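Updated 16 September 2024. Quick answers, will tidy up later. Ask Tamsin if yours isn't on the list.

## Stenach Camogie & Hurling Club: new player FAQ

**When's training?**
Tuesdays and Thursdays, 6:45. Juniors finish at 8, adults at 8:30. Gates open 15 minutes before, not earlier.

**Where do I park?**
Ukden Road lot. Not the school side, you will get towed. Two cars went last season.

**I've never held a hurley. Ok?**
Yes. Most of our adults started that way. First 2 sessions are free, then you pay.

**How much?**
$200 adult for the year. Juniors half that. Family rate, email Tamsin Hutchins. Installments fine, just say so up front.

**Does that cover insurance?**
Yes, once you're registered. Not before. So fill in the form before your third session please, we keep chasing poeple for this.

**What do I bring?**
Helmet with faceguard if you have one. We lend them for the first month. Cleats, shin guards if you like, a mouthguard for juniors. Water. Loaner hurleys are in the shed, bring them BACK to the shed.

**What size hurley?**
Stand up straight, arm down, top of the stick at your wrist bone. Between sizes, go shorter.

**Do I have to play matches?**
No. Plenty just train. If you do want games tell Rafferty Achterberg, he picks the squads.

**When does the season end?**
League is done in November. Indoor wall ball after that at Courtois Hall, same nights, sneakers only.

**What if it rains?**
We train. Lightning we don't. Text goes out by 5.

**Can parents stay?**
Sure. Behind the rail, not on the endline. And let the coaches do the shouting

**Is there food after?**
Home match days, yes. Bring a dish if your last name is A to M, drinks if N to Z. Label anything with nuts. 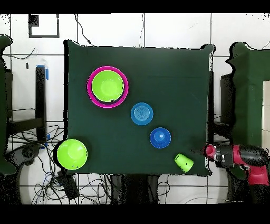 *Bowls and cups on the green tablecloth.*

**Lost something?**
Box inside the shed door. Emptied end of every month, wich means it's gone.

**How do I get a jersey?**
Order form from Tamsin. Takes three weeks, sizes run small. No swaps once the number is on.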